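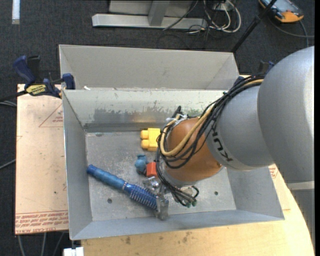

3.2 Why household mixtures are so hard to sort

Anyone who has emptied a kitchen drawer on to the floor knows that the small things of a home do not fall into tidy classes. We found this out again, with great pleasure, when we asked 48 households in Trumow to hand over a box of whatever had gathered in their halls, bathrooms and children's rooms. The boxes were wonderful! A round hairbrush turned up beside toys, as the blue one does in Figure 3, and a pairing like that already raises the question this section deals with: does a thing belong with the objects it looks like, with the room it is used in, or with the person who uses it? The hairbrush is a lovely case. It has a glossy handle and a bristled barrel, so it could be filed by its grip (with spoons and paintbrushes) or by its working end (with scrubbing brushes), and our sorters did both.

Figure 3. Household items in a grey metal bin: a blue round hairbrush with three toys.

Earlier work on domestic sorting has mostly used clean sets, in which every item has one right home. The Wendt list, which we used as our starting point, has 100 headings and works very well for kitchens. It has a heading for egg cups. It has nothing for "things that live in the bath", and that was the first heading people in Trumow asked us for. We therefore let each household write its own labels on blank cards before showing them the list, and only then asked them to match the two. The sessions ran through May and most were held at the kitchen table, with the box tipped out and everyone reaching in at once.

Three patterns came up again and again. Adults tended to sort by room. Younger children sorted by owner, very firmly, and would move a comb out of "bathroom" the moment they learned it was their sister's. Older children liked to sort by size or by colour, and some of their piles were the easiest of all to find things in afterwards, a result we had not expected and would dearly like to follow up.

Toys were the liveliest group. Of the roughly 1,000 items we logged, they were the ones most often moved from one pile to another, sometimes 5 times in a single session. A toy might be "bath", then "baby's", then "give away", then back to "bath" once somebody remembered a holiday. We recorded every move, using the Bokulik notation with the small changes suggested by Kolar, and Section 4 gives the full tables. Brushes and combs moved far less, though they were argued over for longer.

We kept mixed boxes mixed for all later stages. Cleaning them up first would have made the counting quicker, but the mixture is the very thing people live with, and the arguments over it gave us our best material.

This site uses cookies to remember your reading settings. Accept | Manage

17 shares | 3 comments

Gianni Barbieri
Really enjoyed this. Did you keep the blank cards? I would love to see the labels in the children's own spelling.

Ye-rin Sung
The size and colour piles match what I see at home. My son's drawer is arranged by colour and he can find any sock in it.

Gianni Barbieri
Also, please say more about the combs in Section 4. One table is not enough!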